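Arbeit und Automatisierung, Sitzung 6
2018-11-26

## 6.1 Was die Spülküche lehrt

Die Kantine von Clerkley gibt mittags 856 Essen aus. Vor der Umstellung räumten sechs Leute das Geschirr ab, heute sind es vier und ein Greifer. Im Geschäftsbericht heißt das »Entlastung«. Die Entlasteten arbeiten inzwischen im Lager.

Lindgren (Reader, S. 30) unterscheidet *Handgriff* und *Urteil*. Eine Schüssel am Rand zu fassen ist ein Handgriff. Zu merken, dass die Glasur einen Sprung hat, ist ein Urteil, bezahlt wurde es immer als Handgriff. 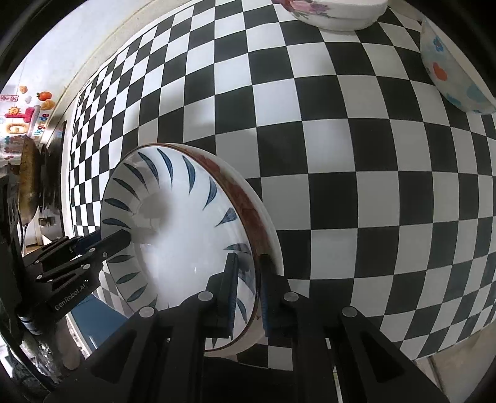
## 6.2 Wer passt auf wen auf?

- Neue Tätigkeiten: Teile vorsortieren, Störungen quittieren, Störungen erklären (der Schichtleitung, mehrmals)
- Von 317 Störmeldungen im März betraf fast keine das Greifen, die meisten die Zuführung
- Hutchins nennt das »Restarbeit«. Die Befragten hatten andere Wörter, siehe Anhang B
- Lohngruppe: unverändert

**Zur nächsten Woche:** Fallstudie Sturnia lesen, Abschnitt 2 genügt. Notieren Sie, an welcher Stelle das Wort »Mitarbeiter« zum ersten Mal vorkommt. Es dauert ein wenig.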